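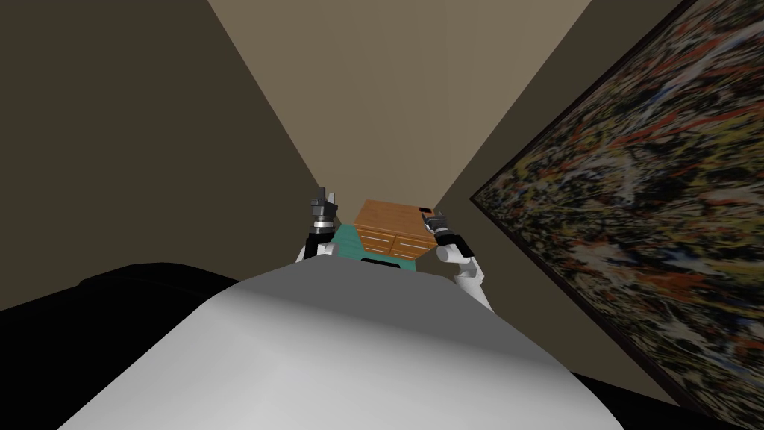 I've spent most of January teaching a two-armed robot to open drawers, and I'm having more fun than I've had with a computer in years. None of it happens on real hardware yet. I put on the headset after dinner, pick up the two hand controllers, and drive a simulated robot from just behind its own shoulders, so I see the gray curve of its body and both arms reaching out past it toward a little wooden dresser. The dresser has two drawers side by side, each with a thin handle near the top, and I've come to know those handles very well. Before every attempt I bring both grippers up to either side of it, open and empty, and take a breath. Then I go for the left drawer.

The software is called Harkon, and my friend Armindo Mendes has been working on it in the evenings for longer than he'd like me to say. It records everything I do with the controllers: where each gripper goes, how it turns, when it opens and closes. One recording from start to finish is a demonstration, or a demo if you're tired. Save up enough demos and you can train a policy, meaning a program that looks at what the robot sees and decides how the arms should move next. I give it examples and it copies me, for better or worse.

My first night I recorded 23 demos and threw out 16 of them. I'd close the fingers too early and pinch air, or I'd catch the handle at a slant and drag the whole dresser toward me. Once I got the drawer open beautifully and then swept my elbow across the top (my real elbow, which moved the robot's arm, which hit the dresser). Armindo laughed for quite a while and then told me to keep my arms closer in. Good advice, and it works for people too!

The hard part is depth. In the headset you'd think you could judge how far away a handle is, but my hand always wanted to stop short. What fixed it for me was coming in a little low and watching the fingertips against the front of the drawer. When they seem to be almost touching the wood, I lift until the handle is between them and squeeze. I also slowed way down over the last stretch. A demo that takes twice as long is fine by me if the grab is clean.

The other thing I had to learn was to stop being clever. Around the third night I got cocky and started opening the drawers in all sorts of ways – top of the handle, end of the handle, left arm crossing over to the right drawer just because I could. It felt like I was giving the robot a rich education. When Armindo trained on that batch, the arms would drift toward the dresser, hang there, and wobble, as if two different people were giving directions. Which was pretty much the case, except both of them were me. So now the left arm takes the left drawer and the right arm takes the right drawer, and I always grab near the middle of the handle. Where I do mix things up is the start. I begin with the arms a bit high, a bit wide, one ahead of the other, so it sees how to get to the handle from different places.

I asked Aidan Noonan about this, because he taught arms to load trays at Triltel back when they did it by hand. I mean really by hand, holding the wrist and walking it through the motion with the motors gone slack. He says you feel everything that way: the weight of the arm, the little click when a part seats. With the controllers I feel nothing but a buzz when the fingers touch something. He's a bit snobby about it, and he may be right. But he could only do one arm at a time, and I get both, sitting on a kitchen chair in my socks.

He did pass on one habit I've kept. If you fumble and recover, keep the demo. I had been tossing anything with a miss in it, but a run where the fingers slip off and I back up and try again shows the robot what to do when its own fingers slip. And they will! I now keep the small fumbles and only throw out the ones where I've plainly lost the plot.

As of last night I have 82 good demos saved. We trained on all of them while I made popcorn, and then I sat with my hands in my lap and watched the arms go by themselves. The left one came down, paused where I always pause, lifted, and closed on the handle. The drawer slid open. I yelled loud enough to bring my wife in from the other room, and she watched the next try, where it missed completely and patted the front of the dresser like a dog it had just met. Then it got the next one. It pauses exactly where I pause, right before the lift. I didn't even know I did that until I saw it done back to me.

The right drawer is weaker. I'm left-handed, and I suspect my right-side demos are shakier all the way through. Armindo wants to mirror the left ones and flip them over, which sounds like cheating to me, but he's going to try it this week and we'll compare. I'd like to record another batch with my right hand anyway, after a good night's sleep, with the chair a little lower.

After drawers, we want to do putting something in a drawer and shutting it again. I tried it once, just for myself, at eleven at night with tired wrists, and shut the drawer on the gripper. I kept the recording, but I haven't shown it to Aidan.

If any of you have done two-armed work with controllers, I'd love to know how you rest your arms between runs. Mine are killing me, and I've got a drawer to open at seven.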